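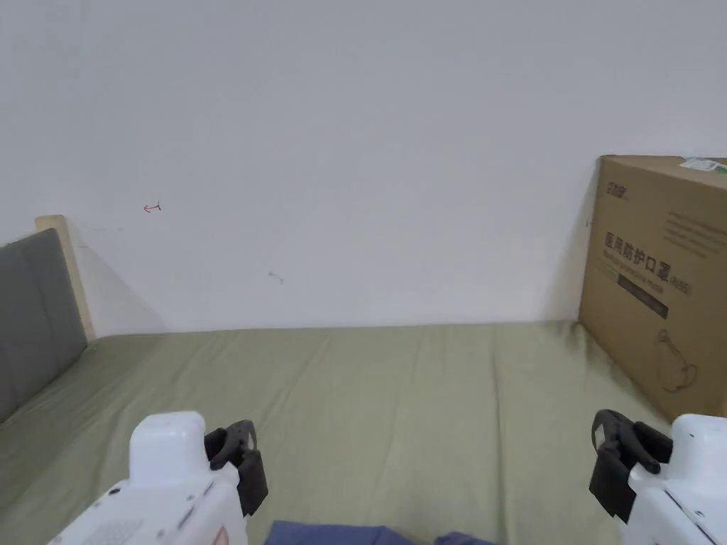
Will painting over marks myself save any of my deposit?

Posted by Kevin Moriarty, 13/06/2021

I'm moving out of a one-bedroom at the end of my lease and trying to work out how much of my $855 deposit I can expect to see again. The walls are white, or were sold to me as white. In the bedroom there's a little red pen mark and a gray scuff, and the hallway has the usual record of me carrying a bike past it for four years.

My landlord is a management company called Storov. They sent me a move-out sheet that says walls must be returned "in original condition, allowing for reasonable wear," and on the next page it lists a charge of $42 per wall for "touch-up." It doesn't say whether a scuff is reasonable. I called to ask and was told it would be determined at inspection, by the inspector.

My plan was to buy a small can of white paint and dab over everything the night before. My sister says this is how you end up paying for the whole room. She has never painted anything, but she has lost a lot of deposits. Who's right? And does the red ink need anything special? I'd like to keep this under the cost of the walls themselves.

Uyên Hö

Your sister. Put the can down.

White isn't one color. I managed apartments for a while and our storeroom had five whites in it, and a dab of the wrong one on an old wall looks like a bandage as soon as the sun comes in. Even the right one can show, as the wall has yellowed and your dab hasn't.

Clean first. For the scuffs, use a damp melamine sponge with almost no pressure and try it behind a door before you go anywhere important. Flat paint goes shiny if you scrub it, and then you have a shiny spot where you used to have a scuff. Wipe with a plain wet cloth and let it dry before you judge it.

Red ink depends on the pen. Try a cotton swab with rubbing alcohol, and touch only the line itself. If color comes up on the swab, keep going with fresh swabs. If paint comes up on the swab, stop. Don't paint straight over ink either – red likes to come back up through the new coat, sometimes a week later, when you've already told everyone it's fixed. It needs a stain-blocking primer first.

If you still want to paint after all that, email Storov and ask for the brand, color and sheen. Then paint corner to corner. Dabbing is for people who own the place.

On the money side, dig out your move-in checklist and photos. If the hallway was already banged up when you got there, that's worth more than any sponge. Rules on wear and tear and on repainting after a few years vary by state, so look yours up on the attorney general's or housing department's site.

Gianni Morelli

Toothpaste. Works on everything.

Lộc Lưu

Please don't use toothpaste. I used toothpaste. My wall was minty and had a large pale circle on it, and the landlord, who had never noticed the crayon, noticed the circle from the doorway.

I agree with most of what Uyên said. I'd add that you should ask for a walk-through before the final one. Mine pointed at two things I hadn't seen and ignored the one I'd spent an evening on. Also get the charges itemized in writing. My first bill said "walls, $474" and nothing else, and when I asked which walls, it got a good deal smaller.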